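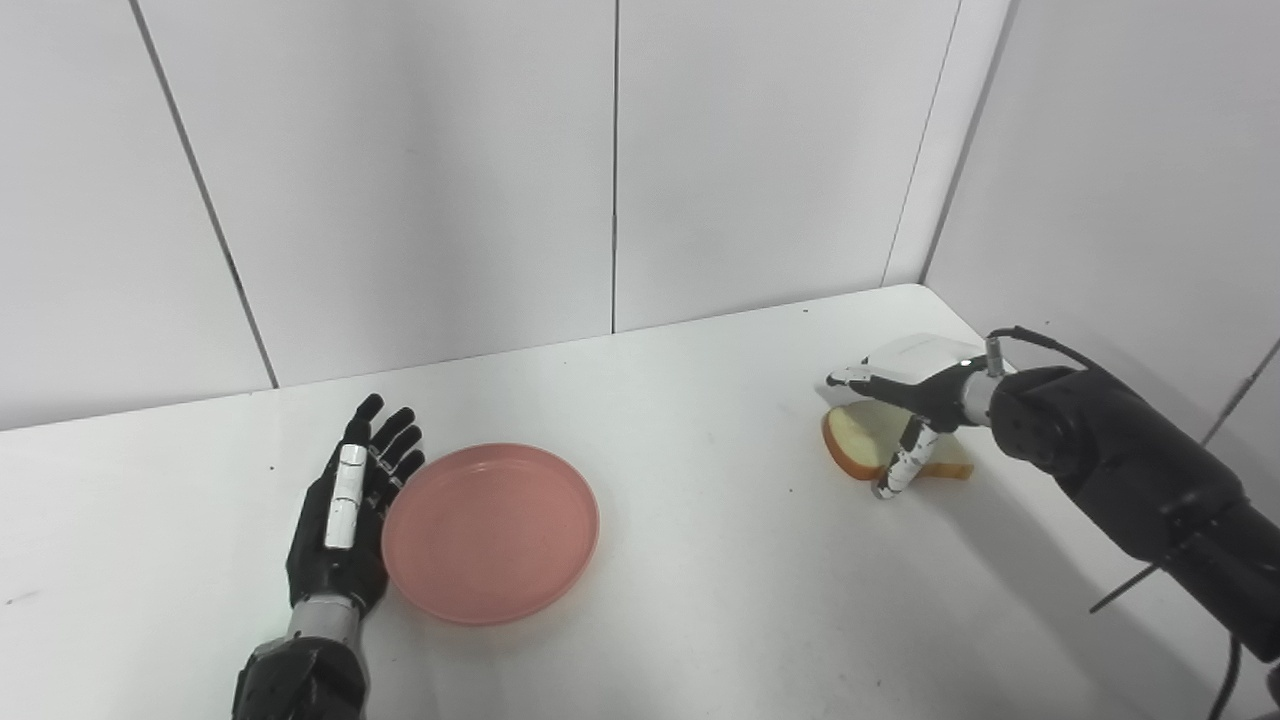
Tariq Rana wrote in after my last post to ask whether he should tell his kitchen crew before or after the robot gets ordered. Before, Tariq! Way before! And then he asked the harder thing, which was what you do with the person whose station it takes over, and that one needs a whole page, so I'm writing the page.

Quick background if you're new. I run the day side at Britesside, a commissary kitchen that sends out 900 boxed lunches on a normal weekday. We brought in a two-armed robot for the sandwich line in January, bread onto plates to start with, and I made plenty of mistakes getting it settled in. What follows is how I'd do it if I got to start over.

Step 1. Pick one job, and make it small

Our first plan had the robot building a full turkey club. Ha. We cut that down to one slice of bread, one plate. Bread is a sneaky thing to handle (it squishes, it tears, the heel is a different shape from the rest of the loaf), so it's plenty for a start. Write the job on an index card. If it doesn't fit on the card, it's too big.

Step 2. Watch the person who does it now

Spend a full shift next to them before you change a thing. I thought I knew the bread station and I'd missed half of it. Our bread person was also pulling stale slices, calling out when we were down to the last rack, and wiping down between allergen orders. A robot that places bread doesn't do any of that unless somebody sets it up to, and in our case that work had to land on a human. Make a list of those side jobs and put a name next to each one.

Step 3. Have the talk, with numbers

Get everybody together, paid time, and tell them what's changing. Hours, pay, who moves where. I opened with a cheerful speech about the future and watched 13 faces go blank. The second meeting went much better: I brought the new schedule printed out and let people mark it up. Two folks asked to train on the robot. One asked to stay far away from it, and she's on salads now and happy there.

Step 4. Set the table up plain

Keep the work surface clear. A pale table, a shallow plate in a color that stands out against it, the bread, and that's your whole setup. We had squeeze bottles and a tape gun hanging around within reach and I spent a week chasing them off. Mark the plate's home spot on your setup sheet so the closing crew and the morning crew put it in the same place.

Check your cables at the start of every shift too, and make sure everyone knows where the stop button is. Have each person press it once. It takes the fear out of it.

Step 5. Run slow, next to the old way

We ran 53 plates the first morning and kept the regular bread station going right beside it. Please do this! Lunch still has to go out. Log every dropped or torn slice in a plain notebook with the time, and let the operator write the notes in their own words. "Grabbed it too hard again" was more useful to me than anything in the software report.

When you can do 400 in a row without a hand reaching in to help, start trimming the old station back by an hour at a time.

Step 6. Fix the pay before people ask

The operator job is a different job. More standing and watching, more judgment calls, a lot less wrist work (our bread person's wrist brace went in a drawer in the spring). It's also kind of lonely, and I didn't see that coming. The bread station used to be where everyone chatted. So now we rotate every two hours, and the operator's stool faces the line instead of the wall.

We bumped the operator rate the same week the robot went on the schedule. If you wait, people notice.

Tariq, your question about break coverage: pause the arms and cover the bread. Don't leave it running with an empty stool.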